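Gripper width reading drifts during sticker placement, then the tracker drops out

Posted in Grippers and Hand Tools

wukix_bench
We collect sticker placement runs on an upright board with a hand-held two-finger gripper. Opening width is computed from the square markers on the finger bases. After 35 or so minutes the closed reading creeps up by 4 mm, and the log then fills with "marker lost, right". The last session had 109 dropped segments. Restarting the Bridov logger clears the error but the offset stays.

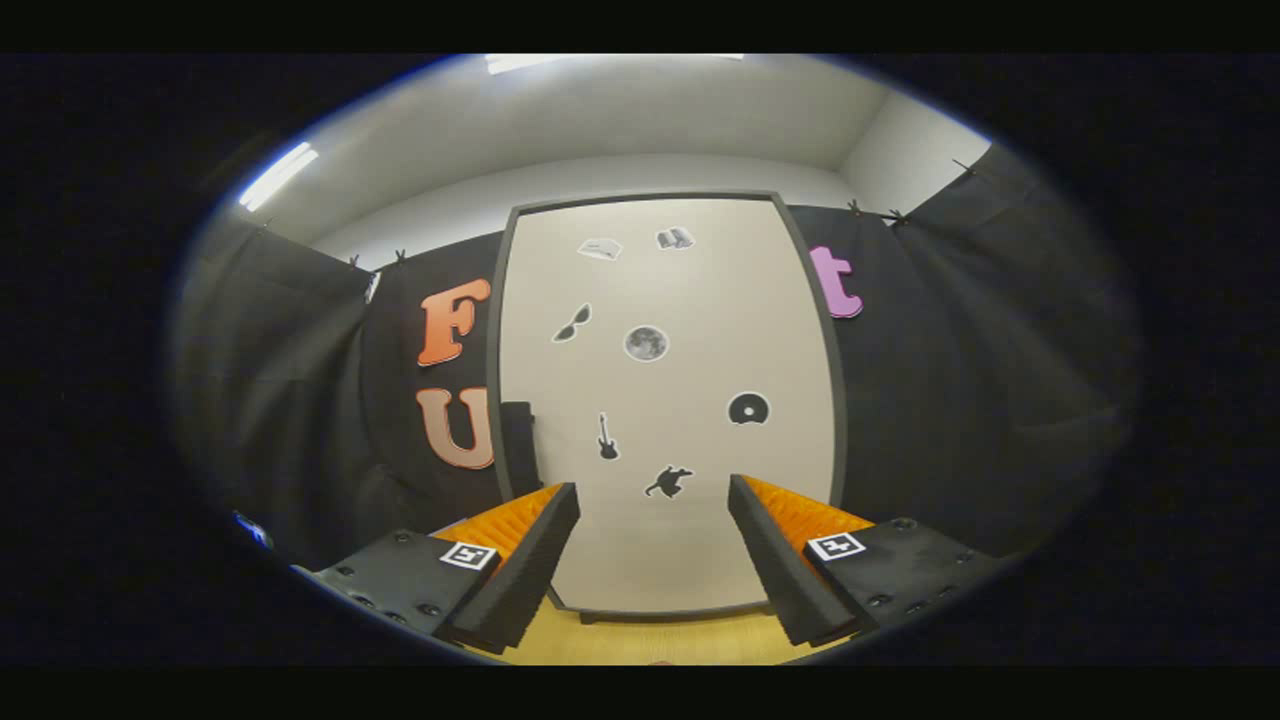
Calibration is done once, in the morning, fingers fully closed. Lens is clean. Firmware is current. Is this a software fault or should I be looking at the fingers?

Ivotley
Two faults, probably. An offset that survives a restart is mechanical. Check the screws on the finger plates for play, then check that the ridged pads are seated. A pad that has lifted stops the fingers closing fully and the width reads high. Recalibrate after tightening, not before.

For the lost marker, look at exposure. If a ceiling light is in view, auto exposure pulls down and the marker contrast goes with it. Lock exposure and log 300 frames with the fingers held still. If the dropouts stop, leave it locked.

paiva
had the same thing in March, reprinted the markers on matte paper and it went away. never found out about the offset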